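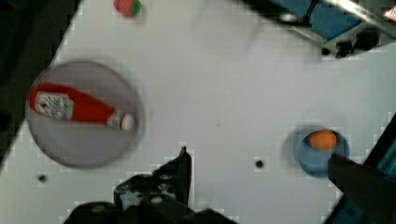 图3-1 腕部相机视角下的演示台面，盘上放着一只红色番茄酱瓶

第3章 参观与演示：怎样看一台正在工作的机器人

本章学习内容
参观前的资料准备与提问单的写法
演示工位的构成，以及各部分应当看什么
观察记录的格式和用语
演示结果与日常运行结果的差别
参观后的整理、核对与讨论

前两章介绍了机械臂的基本结构和末端执行器的种类，所用的材料主要是结构图、参数表和厂家手册。从本章开始，学习内容转到现场。学生在学期中段一般会有一次外出参观，去企业的开放日，或者去研究单位的演示活动。参观时间短，现场声音杂，讲解人说话快，没有准备的人回来以后往往只记得机械臂“动得很稳”或者“有点慢”，其他内容说不上来。本章的任务是让学生带着问题去，带着能用的记录回来。

本章以一次实际的开放日为主线。六月，Gornel公司在Olliment园区举办开放日，登记参观者198人，分批进入演示区。演示区内有多个工位，教材选取其中的“台面整理”工位作为分析对象。这个工位使用单臂和两指夹爪，操作对象是厨房和餐桌上常见的物品及其仿制品，任务是把指定物品拿起，放到指定位置。任务内容简单，外行也看得懂，涉及的问题却覆盖了感知、规划、抓取和人员配合几个方面，适合初学者练习观察。

工位的讲解由Rodrigo Rivas担任。他在Gornel负责台面操作项目的测试工作，项目内部名称为Tumora。本章引用的讲解内容，均依据随行教师的笔记整理，并经Rivas本人核对过一遍。

一、出发之前

参观单位通常会提前发一份说明，内容包括集合地点、时间安排、着装要求和拍照规定。Olliment园区的说明共两页，第一页是路线，第二页是安全须知。多数学生只看第一页。安全须知里写明了演示区地面上的标线含义、急停按钮的颜色和位置、参观者与台面之间应保持的距离，以及讲解人示意停止时应当怎么做。这些内容在到达之前就应当读完，到了现场再读已经来不及。

除安全须知外，还应当查阅参观单位公开的资料。查阅时注意区分两类信息：一类是设备本身的参数，如臂展、负载、重复定位精度；另一类是单位对应用效果的描述，如“可处理多种日常物品”。前一类可以在现场核对一部分，后一类需要在现场追问。“多种”是哪些种，物品换了形状或颜色以后还能不能处理，处理失败时由谁介入，这些都可以写进提问单。

提问单每人一份，问题不宜多。把问题写得具体，讲解人才好回答。例如“这台机器人聪明吗”很难回答，“物品位置变了以后，程序需要改吗”就容易回答得多。再如“安全吗”可以改成“人的手伸进工作范围时，手臂会做什么反应，这个反应是由哪个部件触发的”。提问单的右侧留出空白，用来记回答。回答没有听清楚的，当场做标记，参观结束前再问一次。

参观小组内部也要分工。比较常用的分法是：一人看机械部分，一人看控制和显示部分，一人看操作人员，一人记时间。分工的目的在于避免所有人都盯着夹爪。夹爪确实最吸引人，可是同一时刻操作人员在做什么、屏幕上显示什么、台面旁边的备用物品怎么摆放，同样是工位的一部分。

二、进入演示区

Gornel开放日的第一批参观从上午九点半开始。参观者先在入口处听安全说明，然后由引导员带到各工位。台面整理工位位于演示区靠里的一侧，前面没有透明隔板，只有地面标线。Rivas解释说，该工位的手臂速度和力都做了限制，现场测试人员需要随时伸手调整物品，加隔板反而不便。他同时提醒，这种做法只适用于经过风险评估的工位，参观者在别处看到没有隔板的机械臂时，不能据此认为可以靠近。

站定以后，先看整体，再看局部。看整体时要弄清楚手臂装在什么位置，工作范围覆盖台面的哪些部分，哪些地方够不到。手臂的安装位置决定了它从哪个方向接近物品，也决定了哪些物品会被手臂自身挡住。初学者常常忽略遮挡问题。从参观者站的位置看去，一件物品可能完全没有遮挡，从安装在腕部的相机看去，同一件物品可能有一部分被夹爪的手指挡住。图3-1就是腕部相机的视角，夹爪的手指进入了画面，其中一根遮住了蓝色小碗或小碟的一角。

腕部相机的好处是离物品近，手臂移到哪里，视野就跟到哪里。它的不足也很明显：视野小，手臂移动时画面容易模糊，夹爪闭合以后，被夹住的物品又会挡住后面的台面。因此不少工位会同时使用固定在外部的相机，由外部相机提供整体布局，由腕部相机提供接近阶段的细节。参观时可以向讲解人询问相机的数量、安装位置和各自的用途，并在记录表里画一张简图。简图不要求比例准确，只要标明手臂底座、台面边缘、主要物品和相机的相对位置即可。

台面的颜色和反光情况也应当记录。浅色台面上，深色和鲜艳的物品容易与背景分开，白色或半透明的物品则较难。盘子的边沿如果与台面颜色接近，识别时边界就不稳定。Rivas提到，Tumora项目早期曾在深色台面上测试，换到白色台面以后，原先容易识别的几种浅色物品变得困难，原先困难的黑色锅具变得容易，测试组为此重新整理了一遍物品清单。

接着看物品。台面整理工位的物品并不贵重，却是经过挑选的。球形和近似球形的小件会滚动，夹取时两根手指必须落在中心两侧；瓶子长而表面光滑，横放和竖放时夹取方式不同；碗和盘子有凹陷，放入物品时需要控制高度；形状不规则的食物类物品没有明确的夹持面，每次都要重新判断。把这几类物品放在同一张台面上，可以在较短的时间内看到夹爪面对不同形状时的处理办法。

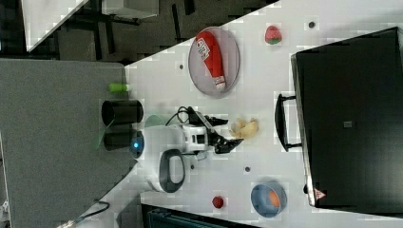

手臂开始动作以后，观察的重点转到过程上。一次完整的抓放可以分为接近、对准、闭合、提起、移动、下降、松开、退回几个阶段。各阶段的速度并不相同。接近阶段一般较快，到物品上方以后速度降低，对准阶段可能会有小幅度的来回调整，闭合以后有一个短暂停顿，然后提起。学生第一次看时容易把停顿理解为“卡住了”。停顿有时是程序在等待夹爪的反馈信号，有时是在等待下一步的计算结果，也有时确实是出了问题。三种情况从外面看差别很小，需要结合屏幕信息或者询问测试人员才能分辨。

记录时按阶段写，不要只写结果。例如，同样是没有拿起来，可能是在对准阶段偏了，手指落在物品一侧；也可能是对准没有问题，闭合力不够，提起时物品滑落；还可能是物品已经提起，在移动途中掉下。三者的原因和改进办法完全不同。如果记录表上只写“失败一次”，回来以后就无法分析。

三、夹爪与物品的接触

两指夹爪是演示中最常见的末端执行器，第2章已经介绍了它的结构。现场观察时，可以着重看以下方面。

首先是张开的宽度。夹爪在接近物品之前会预先张开到某一宽度。宽度过小，手指可能碰到物品；宽度过大，在物品密集的台面上容易碰到旁边的东西。有的工位每次都张到最大，有的工位根据物品大小调整。前者程序简单，后者对环境的适应性更好。观察几次不同物品的抓取，就能大致判断工位采用的是哪一种。

其次是接近的方向。从正上方垂直下降是最简单的方式，适合较矮的物品，要求上方没有遮挡。对于较高或者靠近台面边缘的物品，从侧面接近可能更合适，但手臂的肘部和前臂需要有足够的活动空间。手臂姿态较低时，前臂与台面之间的间隙变小，线缆也更容易碰到物品。线缆的走向值得单独看一看。线缆从手臂外侧绕过时，会在腕部附近形成弧形，手腕旋转时弧形随之变化。线缆过紧会限制旋转，过松则可能扫到台面。测试人员在每轮演示之前都会用手理一下线缆，这个动作很小，多数参观者没有注意到。

再次是接触以后物品的变化。硬的物品夹住以后形状不变，位置可能会被手指推动，向手指中心靠拢。这种现象称为自对中，在一定范围内对抓取有帮助。软的或者脆的物品则需要限制夹持力。现场使用的食物类物品多为仿制品，硬度与真实食物不同，因此不能根据演示结果推断该夹爪处理真实食物时的表现。参观者中有人问到这一点，Rivas回答，仿制品便于重复测试，形状长期不变，两轮测试之间可以比较，至于真实食物，项目目前没有可以公开的数据。

最后是松开。松开看起来是最容易的一步，实际出问题的次数并不少。物品离台面过高时松开，会弹起或者滚走；离得过近，物品先碰到台面或者碗底，手臂继续下降就会产生挤压。向碗里放球形物品时，碗壁有引导作用，位置稍有偏差也能落到碗内。向平盘上放长形物品时没有引导，松开以后物品可能转动一个角度。记录松开阶段时，应当写明物品最后停在什么位置，与目标位置相差多少。

四、看人

演示工位上除了机械臂还有人。人的动作应当和机械臂的动作一样记录下来。

台面整理工位配有一名测试人员，当天为Gunawan。他的工作包括在每轮开始之前摆放物品、启动程序、观察运行、在必要时按下暂停、在物品滚远时把它拿回来，并在记录本上登记。摆放物品时，他按照一张打印的布局表操作，布局表上标明每件物品所在的区域，但不规定精确位置和角度。这一点在参观时引起了讨论。部分学生认为既然有布局表，演示就是固定的，机械臂只是重复预先编好的路线。Rivas请一名学生上前，由该学生口述，让Gunawan把物品移到另外的地方，然后重新启动。手臂按新的位置完成了抓取，在对准阶段用的时间比前几轮长。

应当指出，这一次成功只能说明手臂对位置变化有一定的适应能力，不能说明适应能力有多大。要得到后一个结论，需要在更大的范围内改变位置，并重复足够多的次数。学生在记录表中应当如实写“由参观者指定位置，一次，成功”，不宜写“可适应任意位置”。

人工介入的登记方法各单位不一。有的单位把测试人员扶正物品也算作介入，有的单位只登记按下暂停的情况。阅读任何成功率数据之前，都应当先弄清介入是怎样定义的。Gornel当天在工位旁的白板上公布了台面整理的登记结果：抓取94次，其中17次有人工介入。白板下方用小字注明，介入包括暂停、扶正和重新摆放。有了这行小字，前面的数字才有明确含义。

学生抄录数据时，有几份记录只抄了数字，没有抄小字。回校后核对，又有一份把17次介入写成了17次失败。介入与失败是两个概念。物品歪倒后由人扶正，手臂随后完成了任务，按照当天的登记办法属于介入，任务本身仍然完成。反过来，手臂把物品放到了错误的位置，中间没有任何人碰过台面，这是失败，却没有介入。两种情况在表格中应当分列登记。

五、看不到的部分

演示时间有限，展示的内容经过选择。参观者能够看到的是运行中的一段，看不到的有设备调试所用的时间、更换物品以后的准备工作、连续运行较长时间以后的状态，以及在其他光照和台面条件下的表现。把看不到的部分列出来，与看到的部分同样重要，这也是提问单后半部分的主要来源。

以台面整理工位为例，下列问题在现场无法通过观察得到答案，只能询问：程序对物品的识别是按类别进行的，还是按每一件具体物品进行的；增加一件新物品需要多少准备；相机位置发生偏移以后怎样发现，怎样校正；夹爪手指的磨损多久检查一次；同一套程序换到另一台同型号的手臂上能否直接使用。Rivas对其中大部分作了回答，对新增物品的准备工作只作了概括说明，没有给出具体时间。记录表中相应一栏填写“未提供”即可，不要根据印象补写。

讲解人的措辞也需要留意。“可以做到”“做到过”“通常能做到”三种说法含义不同。“可以做到”往往指设备能力，“做到过”指至少有一次，“通常能做到”才与日常表现有关。笔记中应当保留原话，不要统一改写成“能”。

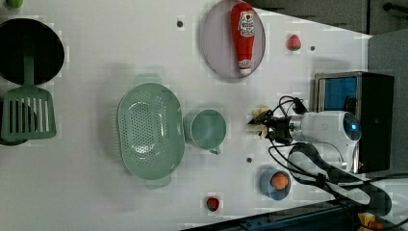
Jonas Mösli在参观后的讨论中认为，本章对讲解人措辞的要求偏严，学生第一次到现场，能把任务过程看完整已经不容易，再要求逐字区分“做到过”和“通常能做到”，很可能两头都顾不上。他建议把参观分成两轮，第一轮只看不记，第二轮再带着记录表站到工位前面，措辞问题留到与讲解人核对笔记时处理。他还提出，演示方如果愿意，应当在开场时就说明当天会出现哪些介入，参观者看到测试人员伸手时便不会误以为演示中断。

编写组采纳了其中关于两轮参观的建议。时间允许时，第一轮不带纸笔，用于熟悉工位的布置和节奏，第二轮按分工记录。两轮之间留出休息时间，小组成员互相交流，确认第二轮各自要看的内容。如果参观单位只安排一轮，可以把前几次抓放当作熟悉过程，从中间开始记录，并在记录表上注明起始时刻。关于措辞的要求保留不变，允许学生在核对笔记时补充修改，修改处用不同颜色的笔标明。

六、记录表的填写

本章使用的记录表分为基本信息、工位简图、过程记录、数据抄录和待问事项几部分。基本信息包括参观单位、工位名称、观察时段和记录人。观察时段写起止时刻，例如“十点五分至十点二十分”，不要写“上午”。

过程记录每行对应一次抓放，栏目依次为物品、起始位置、目标位置、各阶段情况、最终位置、是否介入、备注。物品名称用一般名称，看不清楚的写外形特征。例如台面上有一件米黄色的不规则物品，有人认为是饼干，有人认为是薯片，在得到讲解人确认之前，记录为“米黄色不规则食物类物品”。位置用相对关系描述，如“蓝色碗内”“盘子右侧”，并与工位简图保持一致。描述左右时以记录人站立的方向为准，在简图上用箭头标出站立位置。参观小组中若有人站在台面对面，左右正好相反，汇总时容易出错。

各阶段情况只写与平常不同的地方。正常的阶段画横线，有停顿、偏移、碰撞、滑落的阶段写明现象。现象与推测分开写，现象写在表内，推测写在备注栏，并在前面加“推测”二字。例如表内写“闭合后物品向右转动”，备注写“推测：两指接触高度不一致”。整理时由全组讨论推测是否合理，讨论前不要涂改。

数据抄录一栏要连同数据的来源一起抄，注明是白板、屏幕、宣传页还是讲解人口述。口述数据最好在参观结束时请讲解人再确认一次。数据旁边的注释、单位和统计范围一并抄下。

待问事项在参观过程中随时添加，离开工位前集中提出。提问由一人代表，其余人补充。讲解人正在处理设备时不要提问，等手臂停稳、测试人员离开台面以后再问。

七、回校以后

整理工作应当在参观当天完成初稿。小组成员先各自核对自己的部分，再合并成一份。合并时出现不一致的地方，不采用少数服从多数的办法，把不同的记录并列写出，注明记录人，发给参观单位核对。Gornel开放日的记录合并以后，不一致最多的是对准阶段的停顿时间，原因在于各人对停顿起点的理解不同，有人从手臂到达物品上方开始计时，有人从手臂完全不动开始计时。此后的参观统一采用后一种算法。

发给参观单位的核对稿要简短，只列需要确认的条目，每条后面留出填写处。同时附上对开放日工作人员的致谢。收到回复以后，在原记录上注明“已核对”，没有得到回复的条目仍按“待核对”处理，在课堂报告中不作为结论使用。

本章以下各节按照参观的先后顺序展开。3.1节给出提问单和安全须知的阅读要点，3.2节讲解工位简图的画法，3.3节结合台面整理工位的过程记录，说明抓放各阶段的常见现象，3.4节讨论介入、失败与成功率的统计，3.5节介绍核对稿和课堂报告的写法。空白记录表附在本章末页，可以复印使用，外出前每人至少准备两张。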